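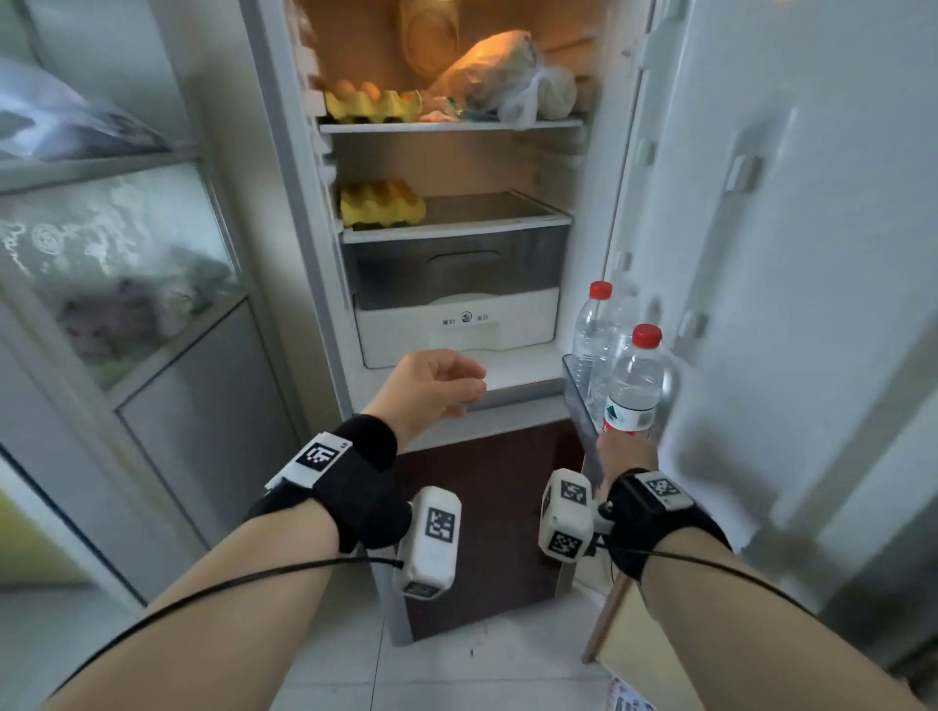
Retrieving a bottle from the refrigerator door with marker straps on both wrists.

Budgeting for wrist-tracking kits: what belongs in the first-year request?

Emilian Toma
Posted 7/26/19

Our department is preparing an equipment request for the Prendell home-assistance project. The purpose is to record people performing ordinary household tasks by hand, so that the recordings may be used in planning motions for a two-armed robot. The arms will be requested separately next year. The present request covers wrist-worn tracking kits only, for use in five homes.

The quotation we hold from Flullon is $2,811 per kit and includes straps, marker plates, sensor boxes and cables. We intend to ask for four kits. Reviewers have asked whether that number is justified and whether any related costs have been left out.
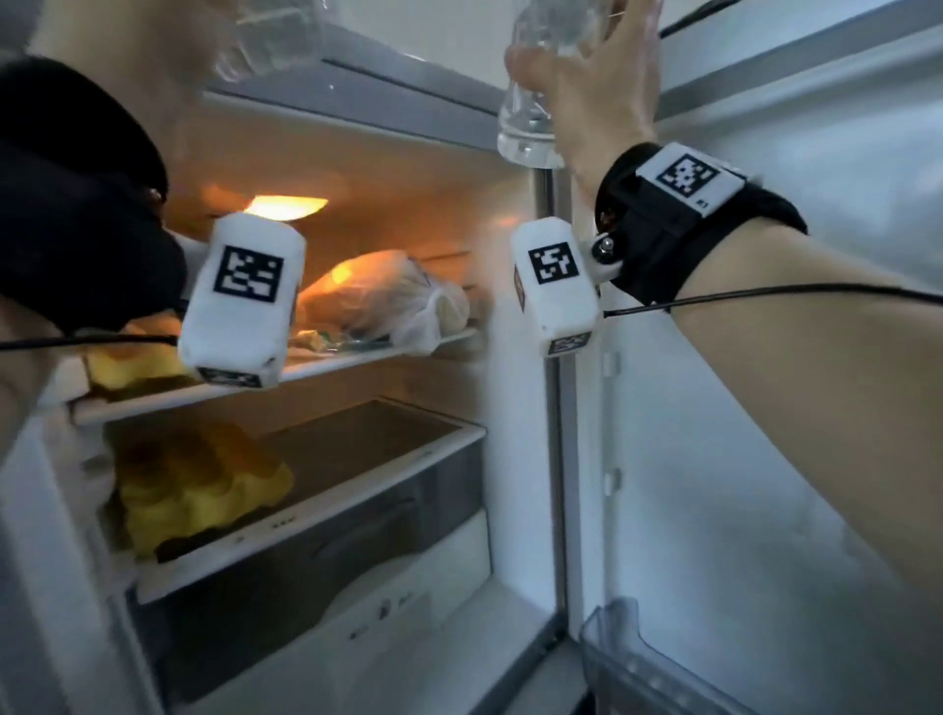 Sessions would be limited to kitchens and hallways in the first year. Guidance from offices that have submitted a similar request would be appreciated.

Ngata Office of Research Equipment

Four kits is a reasonable number if two are to be in use at any one time and two are held in reserve. The request should state this plainly. Reviewers tend to reduce any quantity that is not tied to a schedule.

Please list the following on separate lines: replacement straps, spare cables, printed marker plates, and a carrying case for each kit. Cables that run along the forearm wear at the connector and should be treated as supplies. Staff time for calibration must also appear, as it cannot be charged to the equipment line afterward.

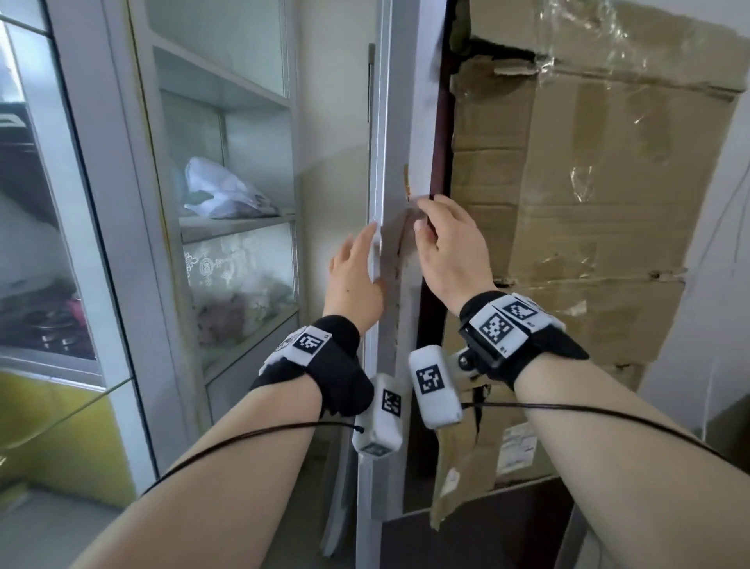
Large or awkward items should be tried before the task list is fixed. Handling a bottle places few demands on the kit, whereas moving a tall panel through a narrow space may bring the boxes into contact with furniture. Ask the supplier whether damage of that kind is covered. Our own agreement allowed only 30 days for returns, and we had not opened the second case by then.

plondeck_purchasing

Get two quotes. Also check if tax is in that price, ours was not and we had to resubmit in June.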